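Cirkine's laundry folders trade their fingers for grippers, and keep their opinions

10 April 2022

GODOY – The newest job at Cirkine, the housekeeping and laundry service that has been folding other people's shirts in this town for longer than most of its customers have owned any, involves picking up a sweatshirt very slowly with something that looks like a pair of yellow paddles.

The company has signed on with Vonell, a developer of home robots, to supply the one thing the robots still lack, namely any idea what to do with a sleeve. Under the agreement, Cirkine workers spend part of their paid week handling clothes with hand-held grippers fitted with sensors. The recordings go to Vonell, which uses them to train a folding machine called the Brusta. The first Brusta is due at Cirkine's laundry in May. It will be asked to fold towels, and everyone will be asked to be patient.

The work takes place in furnished rooms, on beds, with ordinary clothes, on the theory that a robot raised entirely on clean white tables will fall to pieces when it meets a patterned quilt.
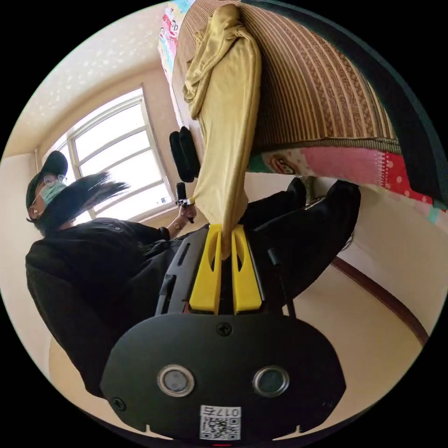
A yellow garment held between the fingers of one of the grippers at a Cirkine work session.

What changes for the staff, so far, is mostly speed. A worker who can fold a sweatshirt while holding a conversation and looking out the window now has to do the same thing with two flat fingers and no thumb to speak of. Tucking is hard. Smoothing is harder. Flipping a hood the right way out has been described in the break room with words the company asked us to leave out.

There are 5 workers on the gripper crew at present, all of them from the regular folding staff. They do 3 hours at a stretch and then go back to the laundry, where, several of them report, their own hands feel suspiciously good at everything. The crew logged 617 garments in its first round. On the laundry floor that would be a slow morning. On the gripper crew it was cause for cake.

Pay is the same as for regular folding, plus a small hourly bump that workers negotiated after the first week. Their argument was that teaching is skilled work and ought to cost more than doing. Management took a few days to think about it and then agreed, on condition that the word "professor" not appear on anyone's time sheet. It has since appeared on a locker.

The crew has also ended up with a good deal of say over how the work is done, which was no part of the original plan. Vonell's first instructions called for every shirt to be laid out flat and square before anyone touched it. The folders pointed out that in all their years on the job they had never once been handed a shirt that was flat and square. The instructions now allow for clothes that arrive in a heap, and a page on bunched hems was written by the laundry side. Vonell calls this "operator input." The folders call it telling them.

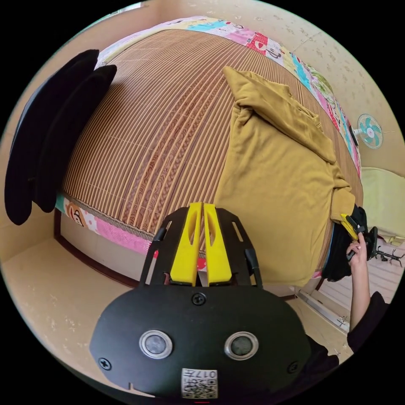 A sweatshirt and a black garment on a woven mat, with two grippers at the bedside.

Not everyone is charmed. A notice on the staff board, unsigned and in very neat handwriting, asks whether a person who trains a machine to do her job should bring a gift on its first day. The question came up again, in plainer terms, at a staff meeting last month. Cirkine's answer was that no folding jobs will be cut during the first 60 days of the Brusta trial, and that the machine will be kept to towels and pillowcases for all of that time. What happens on the day after that is, in the company's phrase, "under review." The staff have asked for the review to include some of them. That request is also under review.

In the meantime the company says it is short of folders anyway and has been for a long while. Two positions have sat open since before the project started. Management would like the Brusta to take on the flat, dull end of the work and leave people the fitted sheets, a division of labor that has been received with mixed feelings by anyone who has met a fitted sheet.

There are smaller changes, too. Workers on the crew say they have started noticing how they fold, and some wish they could stop. Two who had shared a table for years found out they do sleeves in opposite order, and each now regards the other with a certain reserve. Vonell says it wants both methods. The two folders would each prefer that it didn't.

The grippers have had a mixed reception. They are tiring on the wrist by the end of a session, and the crew has asked for a lighter handle and for longer breaks. The breaks were granted right away. The handle is said to be coming, with no date attached. Workers also asked that recordings be used only for training the machine and kept away from performance reviews, and that promise is now in writing, with a copy pinned beside the one about the gift.

Cirkine plans to let customers know before any of their laundry goes through the Brusta. Those who would like their towels folded by a human being can say so at the counter at no extra charge. Sign-up sheets go out in May, and a line has been added at the bottom for comments.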